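Teleoperation and Hand Guiding: Frequently Asked Questions
Kirkthorpe Center for Robot Instruction

Last reviewed: June

The following answers are intended for visiting operators, student trainees and partner groups who will be showing tasks to the two-arm stations at Kirkthorpe. Questions concerning building access, parking or payment are answered on the Visitor Information page.

General

What is a demonstration?

A demonstration is one complete performance of a task, from the starting position to the finished arrangement, carried out by a person through the robot. The station records the joint positions of both arms, the opening of each gripper and the camera views. These records are later used to train a control policy for the same task.

What is the difference between hand guiding and remote control?

In hand guiding, the operator stands at the table, takes hold of the arm itself and moves it through the task. In remote control, the operator sits at the Jidach console and moves a pair of smaller leader arms, which the station arms follow. Both methods are taught in the introductory session. Most two-arm tasks at the Center are recorded by remote control, as one person cannot comfortably guide two arms at once.

Do I need a background in robotics?

No. Operators are not asked to write code. Good eyesight at screen distance (with glasses if needed), steady hands and patience with repetition are sufficient. Operators who have worked only with one arm are asked to complete the two-arm practice set before recording.

How many demonstrations does a task require?

The standard target is 1000 accepted demonstrations for a two-arm task. A smaller set may be agreed with the project lead where the task is short and the starting positions vary little. The Mizuno sorting task, for instance, was closed at 358. Rejected demonstrations do not count toward the target.

Before a Session

How should the table be set?

Each task has a setup card listing the objects to be used and the area in which each may be placed. Objects should be moved and turned between demonstrations within the limits on the card. Please do not line them up neatly with the table edges. A policy trained on tidy layouts will do poorly when an item is a little crooked.

Objects that are not on the card must be removed before recording starts. This includes tools, tape and drink containers belonging to the operator.

Why are the enclosures kept dark and plain?

The cloth panels keep the background the same from one session to the next and block movement elsewhere in the room from the camera views. Operators may not pin, fold back or remove the cloth. If a panel has slipped into the working area, ask the floor supervisor to adjust it before you begin.

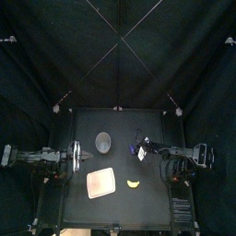

Where should the arms be at the start?

Both arms should be brought to the start pose shown on the console, with the grippers clear of every object. The console will not open a new recording until the joint readings fall within the permitted range. Some setup cards call for a different start, such as one gripper already holding an item. In those cases the card takes priority over this page.

May I use my own objects?

Partner groups may supply objects by prior agreement. Items should be light, unbreakable and free of liquid. Glass, blades and anything containing food are not accepted. Toy versions of food items are acceptable and are used in several of the Fellness tabletop tasks.

During a Session

How fast should I move?

Move at a speed you can hold for the whole session. Very slow demonstrations contain long pauses that have to be trimmed, while very fast ones tend to include bumps and missed grasps. A brief stop before closing the gripper is permitted. Long stops in the air, in which the operator is deciding what to do next, should be avoided – plan the full movement before you start the recording.

Which arm should do what?

The setup card names the arm for each step wherever it matters. Where the card is silent, use the arm nearer to the object and keep to that choice for the whole session. The arm that is not working should wait on its own side of the table. Crossing the arms over one another is not permitted during the first three sessions.

What should I do if I drop an object?

If the object remains on the table and within reach, pick it up again and finish the task. Recoveries of this kind are useful and should be marked with the "recovery" label when the demonstration is saved. If the object leaves the table, end the recording, discard it and reset the layout.

May I reach into the enclosure?

Only after the station has been paused and the console shows that both arms are held. This rule applies to every reset, however small. Hand guiding is carried out under a separate mode with reduced force limits, which the supervisor will switch on for you.

How long is a session?

Sessions last two hours, with a break of at least ten minutes at the halfway point. Operators may not record in more than two sessions in one day. Tired operators produce uneven work, and the Center would prefer a short session to a poor one.

After a Session

Who decides whether a demonstration is accepted?

Each recording is checked by a reviewer who did not operate the station that day. The reviewer looks for completion of the task, agreement with the setup card, and contact between the arms or between an arm and the table. Results normally appear in the operator's log by the following Wednesday.

A demonstration was rejected and I disagree. What can I do?

Use the "second review" option in the log within ten working days. A different reviewer will examine the recording and the decision will then be final. Rejections have no effect on an operator's pay or standing unless they form a repeated pattern that further training has failed to correct.

How large are the files, and may I take copies?

A single demonstration takes up roughly 900 megabytes before compression. Copies may be released to partner groups under the terms of their agreement. Individual operators may not copy recordings to personal devices.

Will my face or voice be recorded?

The station cameras are aimed at the work area and no sound is kept. Hands and forearms will appear in recordings made by hand guiding. Operators who do not wish this should request remote control tasks only – no explanation is needed.

How do I report a fault?

Press the pause button, leave the objects as they are and note the station number on the fault sheet beside the console. Do not restart a station yourself, even if the message on the screen has cleared. Faults found outside staffed hours should be entered in the online log, and the station will remain closed until it has been inspected.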